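Reading time: 9 minutes

Chapter 4
Planning and Buying the Equipment

When a company decides to buy its first robot, the discussion often begins with the price of the robot. I understand this, as the price is the number on the first page of the offer. But in the projects which I have followed, the robot itself was seldom the part that made the budget too small. The hands, the spare fingertips, the table, the training hours and the empty weeks before the first useful day were the parts that people forgot to write down.

In this chapter we study how to prepare a purchase before any supplier is called. The reader should already know the terms from Chapter 2, especially payload, reach and duty hours. No knowledge of accounting is needed. A simple sheet with rows and columns is enough, and the students of my course have usually made it on paper first.

We will follow one case through the whole chapter. Fultov is a small firm that packs mixed food trays for canteens. In June its production manager, Thierry Texier, was asked to plan the purchase of a two-handed station which can put fruit on plates. He had never bought such a machine. His first budget had three lines: robot, transport, installation. His last one had 34 lines, and we will see in section 4.3 where the others came from.

4.1 Begin with the task

The first document in a purchase should be a description of the work, written by those who do the work today. It should say what is picked up, where it lies, where it must go, and what happens if it falls. It should not name a machine. At Fultov this was done by Romain Pichon, who leads the tray line, and it took him two pages.

His description was good for one reason in particular: it spoke about the difficult objects first. A hand that holds an apple well may be quite wrong for a bunch of grapes. The apple is firm and has nearly the same shape from every side. The bunch is soft, it bends, and its weight hangs from a thin stem. If the buyer tests only with apples, he will buy a hand for apples.

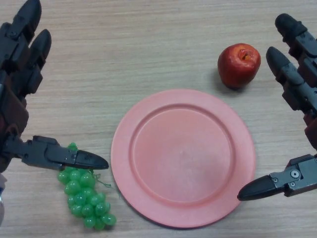 From such a description the buyer can decide which type of hand to ask for. A simple gripper with two jaws is cheap, strong and easy to repair. A hand with several fingers can take more shapes, but each finger brings its own joints and screws, and so its own maintenance. In the case of Fultov, the offers for the hands differed much more than the offers for the arms. Texier therefore asked each supplier to give the price of the hands on a separate line, and I recommend this to every reader.

4.2 Three kinds of cost

It is useful to divide the costs by the time when they are paid.

Costs before delivery. Here belong the visits, the trials, the safety study and the preparation of the floor and the electricity. Fultov ordered its trial from Szabó, a integration firm, and paid for 9 days of work.

Costs at delivery. Here belong the arms, the hands, the table, the cameras, the transport and the first training of the staff.

Costs after delivery. Here belong the spare parts, the service contract, the software licence and the hours of the person who looks after the station. This last group is the one most often missing. Fingertips of rubber wear out, and they should be planned in the same way as one plans gloves or knife blades.

Siebe Jansen, who prepared the service plan at Szabó, asked his customers to keep a notebook during the trial. Each stop was written down with its length and its cause. The notebook of Fultov had 197 entries at the end. Many of them were short, but together they showed that one person would be needed near the station for a part of every shift. The wage for this part went into the budget as a line of its own.

4.3 What this chapter contains

Section 4.3 builds the full budget of Fultov, line after line. Section 4.4 compares buying with renting, using the two offers from Fellura. Section 4.5 explains how to write a test for acceptance, so that both sides know before the signature when the station is considered to work. In section 4.6 Gerardo Maglaya describes a purchase that was stopped after the trial, and what the firm could still use from it.

Before you continue, take one task from your own workplace or from your home and write its description on a single page. Keep the page. It will be used again in the exercise at the end of section 4.5.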